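Compte rendu — réunion de l'atelier Riron, Clodham, lundi
Présents : Deirdre Rafferty, Tomás Dunne, équipe simulation

Très belle avancée : l'arrêt intempestif du bras est enfin reproduit en simulation ! Sur 146 essais, 14 se terminent en défaut de couple, toujours pendant le transport. 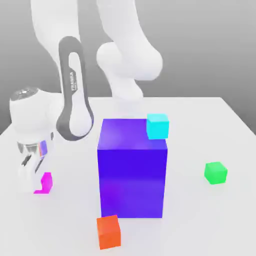
Tomás soupçonne le calcul de trajectoire, qui ignore la hauteur des obstacles. Avec le cube magenta tenu aussi bas, à côté du grand bloc bleu-violet, un trajet direct vers la droite mène droit au choc — et le cube cyan posé au sommet complique le passage par-dessus. Bravo pour la piste !

Décidé : vitesse réduite sur le vrai bras de Pretudthorpe jusqu'au correctif. Deirdre prévient Doherty. Prochain point à 14 h lundi.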